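Call for participants: household trial of the Nieto hand-held gripper

Skasska is looking for people to take part in a paid trial of the Nieto, a hand-held gripper with two foam fingers, sold as a kit to groups that record handling tasks for robot training. The trial runs through November and concerns the second version of the finger set. Results go into the user manual and the final finger specification.

What the trial involves

Participants work at a table and move household items using the gripper in place of their own hand. The task list covers crockery, cutlery, folded cloths and small boxes. Each item is picked up, held, turned if the task sheet says so, and set down at a marked position. One complete run through the list is 138 handlings. Participants complete three runs, on separate visits, with a different finger set fitted each time.

A trial operator fits the fingers and starts the recording. Participants are not expected to adjust the kit. Faults should be reported at the time they occur and the handling repeated from the start of the task line.

After each run there is a written form with questions on grip effort, wrist position, visibility of the item and any slipping. Short answers are enough. Drawings are accepted.

Who can apply

Applicants must be 18 or over and able to stand at a table for 40 minutes with a break. Left-handed applicants are particularly wanted, as the first trial had too few. No technical background is required. People who took part in the earlier Ikach trial may apply again. Current employees of Skasska or of Dutik, which moulds the finger pads, may not.

Anyone with a present injury to the hand, wrist or shoulder should wait for a later round.

Payment and expenses

Payment is made per completed run by bank transfer. Local travel is refunded against receipts. A participant who withdraws during a run is paid for that run in full but is not called for the next.

Recordings

The camera on the gripper records whatever is in front of it, including other people in the room. Participants sign a consent form before the first run and may ask for their recordings to be deleted up to the closing date of the trial. Recordings are stored under a participant number, without names.

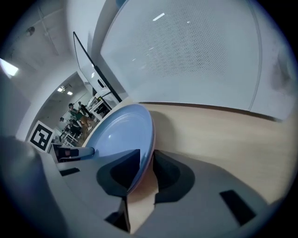 Will I have to pay for anything I break?
Breakages during a task are covered by Skasska and are simply noted on the run sheet.

How to apply

Send a short message through the contact form on the Nieto product page, quoting reference 466. State which hand you write with, your glove size if known, and the times of day you can attend. Applicants who are selected will receive the task list and consent form in advance. Unsuccessful applicants are kept on the list for the next round unless they ask to be removed.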